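From: Moushumi Sarkar
To: Plarkonham cell list
Date: Sat 21 December
Subject: Re: [plarkonham-cells] Wrist camera drifting after finger swap?

Hi all,

Great question, and I'm so glad you asked it on the list, because I spent most of this week on precisely this with our tabletop arm in Viltdale and I have notes!

On Friday you wrote:

> We changed the gripper fingers on our arm and since then it closes
> a little to the left of whatever it's picking up. Small boxes are
> fine, anything thin gets pushed over. The wrist camera wasn't
> touched, as far as I know. Do I have to redo the whole hand-eye
> calibration, or can I just put an offset in the config and move on?
> Also, how often do people clean their tables? Ours is starting to
> look like a school desk.

Please don't put the offset in yet. I did that in February and chased it for a month. An offset will hide the error at one height and one wrist angle, and then you tilt the wrist and it's back, usually bigger.

What I'd check first is the finger seating. On our gripper each finger sits on a small dovetail with 2 screws, and if you tighten the front one all the way before starting the back one, the finger creeps sideways while you turn. It's a tiny amount at the root but you see it at the tip. Loosen both, push the finger home with your thumb, then go back and forth a quarter turn at a time. Do the other finger the same way. Then close them slowly on a feeler gauge and look at the gap from the side. If the tips meet evenly, you're most of the way there.

Next, the camera bracket. I know you said it wasn't touched, but on the Murkard bracket the cable clip shares a screw with the mount, so it's very easy to nudge the camera while you're moving the cable out of the way of the fingers (ask me how I know). I now put a line of paint marker across the bracket and the wrist flange. If the line is broken, the bracket has moved, and then yes, you do the full calibration. If it isn't, I leave the calibration alone.
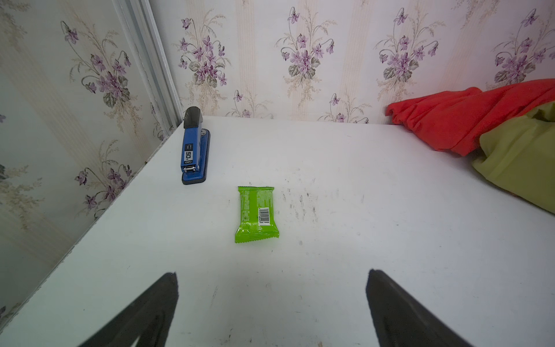

After that I go to the wrist view with the gripper wide open. Both tips should come in from the bottom corners the way they did before the swap. I keep a saved still from the last good day and flip back and forth between the two on the screen – you'd be amazed how small a shift you can catch like that. Ours was off on one side only, and reseating that one finger fixed it. No offset, no recalibration, and I was home for dinner!

For the test picks I like a mix of things that behave differently. Something shiny in a wrapper, something stiff with a bit of weight, and some cloth. The wrapper is the strict one. It slides when the first finger touches early, so a lopsided close shows up right away. Cloth will forgive almost anything, so please don't sign off on a finger swap because the cloth picks look good. I run the wrapper at 4 wrist angles and write down which side touches first.

About cleaning: white tops show every rub from the fingers. We wipe ours with a damp microfiber cloth at the end of a shift and live with whatever stays behind. I'd skip anything abrasive. It leaves a dull patch, and our Rathnayake detector gets much jumpier over a dull patch than it ever did over a scuff.

One more thing for the log sheet: write down the cycle count when you change fingers. Our last pair went more than 202 hours before the pads got slick, and I only know that thanks to the previous person's very tidy handwriting.

If you send me a side view of your closed tips I'm happy to take a look. And if the paint line idea works for you, tell me what marker you used. Mine rubs off on the anodized part and I haven't found a better one yet.

Moushumi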